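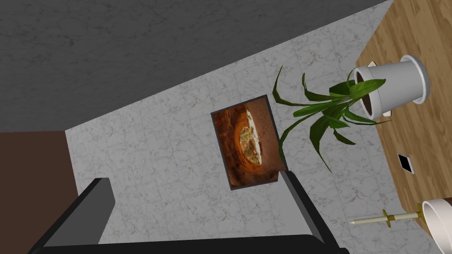 By Réka Borbély
8/17/18
Print this article | E-mail to a friend

The man in the showroom wanted me to know that marble is an investment. He said it twice in the first five minutes, once with his palm resting on a slab and once while looking for a pen. I asked him what kind of investment. He said, "In your home." I asked whether I would get the money back. He said that wasn't really how people should think about it, and offered me a coffee.

I had gone in because my kitchen worktop, a beige laminate with a burn in it the shape of Ireland, had finally begun to lift at the corner by the sink. I wanted something flat to chop onions on. Six weeks later I had a folder of quotes, a drawer full of sample squares, and a growing belief that stone is sold to us in much the same way as wine and mattresses: by people who rely on our not having bought one lately.

The cheapest of the quotes for real marble came to just over 3,000 pounds, fitted. That was for an L-shape in a kitchen where two people cannot pass each other without one of them opening the fridge. The quote did not include the upstand, the hob cut-out, the drainer grooves or taking the old top away. The hob cut-out was listed as an extra, and I rang to ask what sort of customer goes without one. There was a long pause on the line and then I was told that some do.

Let's start with the thing everybody says, that marble is practical because the Romans used it. I have heard this from a fitter, from a brochure and from my own sister. The Romans also used it for lavatories and tombs, and they did not, as far as I know, have to get turmeric out of it. Marble is mostly calcium carbonate. Put lemon juice on it, or vinegar, or tomato, or the last inch of a glass of white wine, and the acid eats at the polish and leaves a dull patch. The trade word for this is etching. Another trade word for it, which turns up in the brochures about two pages after the photographs of lemons, is patina.

Patina has a lot of work to do. A scratch on a cheap worktop is a scratch, and a scratch on an expensive one is the story of your family. One brochure, from a kitchen firm called Vekell, told me that each mark would "become part of the stone's conversation with the home". I took this sentence to a stonemason I know slightly, a cheerful man who mostly does headstones. He read it and said that if a customer's kitchen was talking to them they should ring somebody.

He was useful in other ways. He told me that he had nothing against marble, that he had a piece of it by his own back door for potting plants, and that he would not have it near a cooker if you paid him. Then he corrected himself and said he would if you paid him. His view was that people who love it should have it and that people who are being talked into it should go home for a week first.

Then there is sealing. Every supplier I spoke to said the stone would be sealed, in the tone of somebody telling you the dog has had its jabs. I had supposed that a sealed worktop was a protected one. It is, a bit. A sealer soaks in and slows down the things that stain, such as oil and coffee, so that you have time to find a cloth. It does nothing much about acid, which does its damage to the surface itself. I put this to the helpline for Rorach, the sealer that two of my quotes insisted on. The woman who answered was pleasant and plainly tired of the question. She said the product "supports a good cleaning routine". I asked if it would stop a lemon. She said she would need to send me a leaflet.

The leaflet came. It says to seal again every year, or more often "depending on lifestyle". I have never been sure what my lifestyle is but I suspect it would need sealing quite often.

So you look at the copies, and here my temper got worse. The imitations used to be easy to spot, and there was a sort of honour in that. Nobody ever stroked my beige laminate and asked which quarry it came from. Now there are printed tops, cast tops, porcelain tops and tops made from ground-up stone and resin, and they all have the grey veins. The one pushed at me hardest was called Flindus. It is a perfectly decent-looking material, and the sample I was given stood up to red wine, beetroot and a night under half a lime. I would have bought it on that alone. What I could not get past was the leaflet, which said that Flindus had "all the soul of natural marble".

I asked the salesman where the soul was added. He laughed, to be fair to him.

The other trouble with copies is the repeat. A real slab has one pattern and you get what you get. A printed one has a fixed number of patterns and then starts again, and once you have seen the same small fork in a vein at both ends of a worktop you will never see anything else in that kitchen. Ask how many different faces are printed before the design comes round again. In four showrooms I got four blank looks and one offer to find out. I am still waiting for the offer.

What about the claim that stone puts money on a house? I was told this so often that I went to two estate agents to check it. The first said a stone worktop was "a real plus point for buyers". I asked how much of a plus. She said it helped a property stand out. The second, who was eating a sandwich and may have been caught off guard, said that in a house like mine the people coming round would look at the damp, the boiler and the parking, and that half of them would rip the kitchen out anyway to put in one of their own. He had seen marble in skips. He thought it was a shame but he said they were too heavy to save.

I find I believe the man with the sandwich.

There is a better case for marble, and it is hardly ever made in a showroom. It is that some people like it very much. It is cool to the touch, it is good for pastry, and in certain light it is lovely to look at. Those are proper reasons. They are also reasons you can't put a figure on, so the trade hurries past them to durability and resale, where it is on much thinner ground. If somebody had told me plainly that it was beautiful, that it would mark, and that I might mind, I think I'd have got my purse out.

The nearest I came to that was in a café. Từ, a narrow place near the bus station that does very good noodle soup, has a marble counter which must be among the most ill-treated bits of stone in the county. Lime juice lands on it all day. It is dull all along the customers' side and nearly black round the till, and there's a chip out of one end. I asked the owner whether she would choose it again. She said she hadn't chosen it the first time, it came with the lease, and before her the shop had sold fish. Did she seal it? She looked at me as if I had asked whether she ironed it.

People do admire that counter. I have heard them. I'd only point out that it is easier to admire somebody else's ruined marble when you have not just paid for it, and that the bill for the soup is under a tenner.

A few things I would pass on, for what they are worth. Ask for an offcut, an ugly one, and keep it by the kettle for a month. Use it badly. Ask for the price with every cut-out and groove included, and ask for it in writing, as the number said aloud and the number on paper were never the same for me. One firm was 221 pounds out between the phone call and the e-mail, and the difference turned out to be something called "edge". All worktops have an edge. If you are told that an offer ends in July, ring up in August. I did, and it was still on, with free tap.

And be wary of the word "timeless". In the past fifty years my mother's kitchen has been done in yellow Formica, brown tile, pine and black granite, and I can remember all but the first being called timeless by the person who was selling it. The granite has lasted well. She hates it. She says it shows every crumb and makes the room feel like a bank.

I still haven't ordered. The offcut has been by my kettle since the spring and has a ring on it from a jar of pickled onions, which I mind more than I expected to. The laminate has lifted another inch. Last week a man from Vekell rang to ask where I was on my worktop journey, and I told him I was at the sink, holding it down with a tin of beans.

Print this article | E-mail to a friend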